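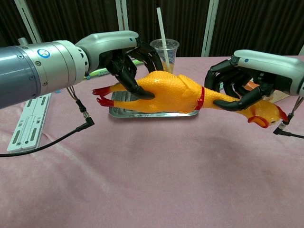

Figure 3. The rubber chicken from the squeeze-toy set, held above the metal tray on the pink cloth.

4.2 Why the chicken is hard to sort

I said in the introduction that I'd come back to the chicken, so let's do that now. Of all the objects in our household set, this is the one people argued over most, and it's the reason this section is longer than the ones on cups and trays. If you only care about the numbers, they're at the end of the section and you can skip ahead (Hema Rao did, when she read the draft, and then came back with questions anyway).

Some background first. We asked people in Lititz to sort photos and real objects from ordinary homes into piles, with as many piles as they liked and whatever names they wanted to give them. The method follows our earlier kitchen drawer study in Irnamville, with the same instructions read from the same card. The only big change was that we let everybody touch the objects before sorting. In Irnamville they could only look, and I've regretted it ever since!

The chicken is a yellow one with red-tipped feet, a red comb and an orange-red beak. What matters for us is the skin. It's covered in small bumps, like a plucked bird, and this turned out to be a bigger deal than the color or the shape. People who sorted from photos mostly put the chicken with toys and moved on. People who had it in their hands slowed down. They ran a thumb along the belly, turned it over, made a face (a lot of faces, really) and only then picked a pile. Several of them started a new pile just for it. One called hers "stuff I'd hide from my mother-in-law," and I'm sorry to say that we had to code it as Other.

We laid the objects out on a pale pink, velvety cloth. Prakash Kartha picked it, and I was against it at first — I thought a plain gray table would be less distracting. He wanted something soft enough that hard objects wouldn't clatter and give themselves away by sound, and he was right about the clatter. The metal tray was the worst offender on bare wood. On the cloth you can set it down without the whole room looking up. The yellow also stands out very well against the pink, and I'll admit that made my photo coding a lot easier.

Then there's the matter of neighbors. An object gets sorted partly by what it's sitting next to, and in Figure 3 you can see how odd the company can get: a ridged silver tray right underneath, and a clear cup with a white straw and some orange liquid in it a bit farther back. Put a chicken over a tray and near a drink and a fair number of people start thinking about food. In the photo condition, 20 people gave a kitchen word as the name of the pile that held the chicken ("dinner," "cooking stuff," "lunch things"). With the same toy shown by itself, only 9 did. The groups were the same size, so I'm comfortable calling that a context effect, though I wouldn't hang a whole theory on it. Subramaniam's tray, as we call it in the lab after the colleague who donated it, pulled other objects toward the kitchen as well. The chicken just moved the farthest.

We also looked at the words people used while they were sorting. Across all sessions we transcribed 357 remarks about the chicken, far more than for any other object. The most common kind had to do with texture, followed by remarks about the noise people expected it to make. I had guessed that jokes would come first. They came third, and that's with a generous definition of a joke.

A few words on what I'd change. The straw cup should have had a version with no drink in it, so that we could pull apart "container" and "something to drink." I'd also like a smooth chicken to go with the bumpy one. We checked the Cleltach catalog and there were 5 bird toys in it, all of them bumpy or fuzzy, so we'd probably have to mold our own. Prakash thinks this is a fine way to spend December. Hema has asked for a budget first.

Section 4.3 takes up the tray by itself, with the same coding scheme and the same two coders.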